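Filed under: Robotics / Equipment Evaluation
12 shares | 3 comments

4. Use of the Vidier kit on the bench

This section covers the period after installation, when the kit was used for daily recording. Installation and the purchase terms were covered in Section 3. The kit was set up on a white tabletop with play-kitchen items, and operators used it to record short handling tasks. 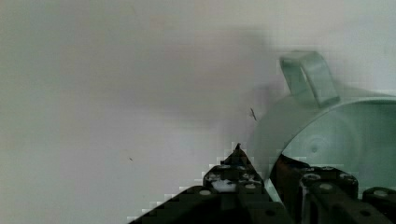
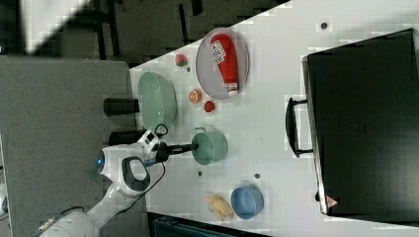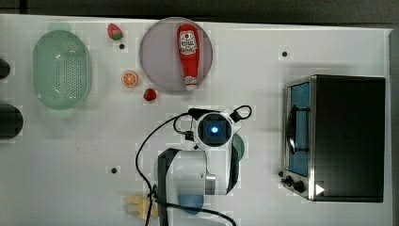
Figure 4. The Vidier kit in use on the play-kitchen table. First: gripper fingers and a gray-green container, from the wrist camera. Second: the arm over the table, holding a tool with its tip in a mug. Third: the table from directly above.

The Vidier kit is sold by Ultura as an add-on for labs that already own an arm. The box contains the wrist camera and its housing, a set of perforated gripper fingers, two camera stands, a cable set, and a license for the recording software. The arm, the table, and anything placed on it are up to the buyer. We judged the kit on how much work it took to keep running, how usable the recordings were, and whether the support we paid for was worth the price. The cables were the first thing operators brought up. They run on the outside of the arm, and the one that leaves the left side of the wrist housing in the third view of Figure 4 hangs in a long loop down across the table. A loop of that length is needed for full wrist rotation, according to the setup guide, but it also passes over space where objects are placed. In the same view a pale yellow object lies partly under it. We had operators check the loop before each recording, and we added this to the start-up list taped beside the keyboard.

4.1 Setup time

The guide says that a trained user can bring the kit from power-off to first recording in 40 minutes. We found this to be fair for a first session after the kit has been moved. Most of the time goes to camera alignment. The software shows a target pattern on the screen and asks the operator to bring each camera view into agreement with it. The wrist camera rarely needed adjustment once its screws were tight. The overhead camera needed it often, and the stand is the reason. It has a single locking collar, and the collar slips when the table is bumped. We replaced it with a collar from our own shop and had no further trouble.

On days when nothing had been moved, operators skipped alignment and began with a short check recording. Ultura does not describe this in the guide, and we would like to see it added. The check consists of closing the fingers on a known object, opening them, and playing back all the views side by side. If the moment of contact appears at the same point in every view, the session can go ahead.

The software keeps alignment values in a plain text file. We copied this file to the lab server at the end of each session, and twice we were glad to have it after an update cleared the settings.

4.2 Recording

Operators kept 148 recordings during the evaluation. A recording was kept if all camera streams were complete and the time stamps matched. Whether the task went well was noted separately and had no effect on this count, as we were testing the kit and had no particular interest in the skill of the person driving it.

Recordings that were thrown out fell into two groups. In the first, the wrist stream stopped before the others. This was traced to the small connector at the housing, which can work loose if the cable is pulled to one side. Pushing it back in fixes the problem until the next time. Marthinus Ndlovu, who handled most of the hardware, put a turn of fabric tape over the connector, and the fault did not return while the tape was in place. The second group came from the software. If the disk is nearly full, the program goes on showing a live picture but writes nothing. There is no warning on the screen. The log file does carry a message, so the program knows that it is not saving, and we consider this the most serious fault in the product. We reported it to Ultura in June and were told that a fix was planned.

Picture quality was uneven between views. The fixed cameras were good enough for every use we had. The wrist view is heavily compressed in the default profile, and it shows most where a dark part sits against a light background. In the first view of Figure 4, the sloping edge of the left finger breaks up into small square steps against the pale wall. The handle of the container is a little smeared as well. For judging whether an object is between the fingers this does not matter much. For measuring where an edge lies, it would. The software has a higher quality profile, but selecting it lowers the frame rate, and the choice applies to all cameras together. A separate setting for each camera would solve this and does not seem like a large request.

4.3 Fingers

The fingers are dark, segmented, and perforated with round holes. The holes are meant for fastening pads, and a sheet of pads comes in the box. We used the fingers without pads for the main part of the evaluation so that all operators would be working with the same surface.

Grip on thin-walled objects was acceptable. The chunky segments give the finger some bulk, and this becomes a problem close to the table, where an operator has to come in at an angle to reach the base of a cup or bowl. It also blocks part of the wrist view. When the gripper is close to a large object, the fingers take up the bottom of the picture and the place where the object meets them falls into shadow. Operators said they looked at the fixed views for the final approach and went back to the wrist view after closing. We had expected the opposite.

Long-handled tools were easier. A handle gives the fingers a regular shape to clamp, and the tip stays well away from the bulk of the gripper, as in the second view of Figure 4, where the tool extends out to the mug. Tasks that used a tool were the ones operators preferred, and they asked for more of them.

The finger surface marks easily. A white patch, either residue or scuffing, can be seen just below the peak of the left finger in the first view. We have no wear test to report. The guide advises wiping the fingers with a dry cloth and warns against solvents, and we followed this advice. Replacement fingers are sold only as a full set with the bracket. For a part that is going to be knocked around, we think a single finger should be available.

4.4 Support

Ultura does not provide support itself. It is sold as a plan from Mullutier, in a basic and an extended form, and we bought the extended plan. It includes remote sessions, loan parts, and a written reply to each report. The replies were clear and came from people who had the kit in front of them. When we asked about the connector, the technician reproduced the fault during the call and sent a photo of the strain relief that is fitted to newer units. A strain relief was mailed to us at no charge. It arrived after the recordings described here were finished, and we have not tested it.

Loan parts were slower. We asked for a spare camera stand and were told that none were in stock. The plan promises a loan part but gives no delivery time, which should be read carefully by anyone buying the plan for this purpose.

The trial period for the kit is 60 days from delivery. This was long enough for us to find every fault listed in this section, although the disk problem would have been missed if we had used a larger drive. Buyers should plan to fill the drive once during the trial.

4.5 Comparison with the earlier setup

Before the kit arrived, the bench ran on a recording setup built in-house under the name Mtshali. It used the same arm and table, with cameras bought separately and scripts written by several people over time. Mtshali never had a proper wrist mount. Its strong point was that anyone who could read the scripts could repair them, and the Vidier software is closed.

Operators who had used both systems preferred the kit for recording and Mtshali for playback. The playback window in the Vidier software cannot be resized past a certain point, and stepping through by single frames requires the mouse. We now record with the kit, export the files, and open them in the old viewer. Export works without errors but runs one recording at a time, so a full session is usually left to export overnight.

Changing back and forth between the two systems on the same day is not advised. Both claim the cameras at start-up, and the one started second will show a blank view for any camera it could not open. Shutting down the first program is not always enough. The camera hub has to be unplugged and plugged in again.

4 comments shown | Share this section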